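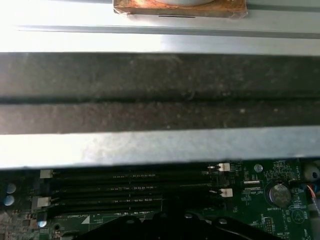

Why does the arm stop with a force fault partway through seating a memory module?
Most of the time the module is meeting a latch that isn't fully open, and the controller has correctly decided to stop leaning on it.

The Rosten controller reports this as a "insertion force exceeded," then offers a large, friendly Retry button. Leave it alone. Retry repeats the same push in the same spot, with the same opinion of where the slot is.

Clearing the fault

1. Press the stop and wait for the drive light to go out. Hands stay out of the cell until it does.

2. Switch to manual and back the gripper straight up, 3 mm at a time. Any sideways move while the module is in the slot turns a fault into a purchase order.

3. Take the module out by hand and look at its contacts. If they're scraped, bin it. We have tried optimism and the test bench didn't share it.

4. Check the latches at both ends of the slot. A half-open one looks a lot like an open one from above, so push each with a plastic tool.

5. Blow out the slot if there's dust nearby. Boards that come to us for rework bring plenty.

6. Re-teach the slot position. The Zondesis script wants three touches, and skipping the last one saves you a few seconds and costs you the afternoon.

7. Run one insertion at 50 percent speed with a scrap module.

If it faults again

Look at the force limit in the recipe. Ours had been raised to 600 by someone tired of the alarm, which did make the alarm go away, along with a latch. Put back the value on your commissioning sheet and lock the recipe page.

Still faulting with the right limit and a fresh teach? Check the gripper pads for wear before you blame the board.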